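Night Shift at Rumgate

I had promised my sister the garage would be clear by February, and instead I had a KUKA arm in it. Rumgate is what we call the garage – it has a sign and everything. The arm I called Ovis, after the sheep, since it went wherever I pushed it and then stood there looking offended.

The first week it dropped everything! I rewrote the grip routine (twice), ate a lot of toast, and set it going again at midnight. Up to 800 tries, I told myself, and then bed. At try 20 it hung over the bin so long that I started whispering to it. Come on, Ovis. The purple one. You like the purple one.

My sister came down in her coat and sat on the paint cans. She didn't say a word about February.

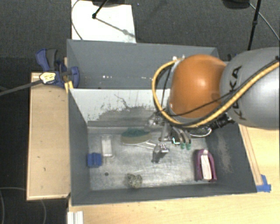
"What happens if it grabs too hard?" she asked.

"The current in the gripper motor climbs, and my code tells it to let go a little."

She thought about that and pulled her sleeves over her hands. "Do it again, then," she said, so I reset the count and went to put more bread in the toaster.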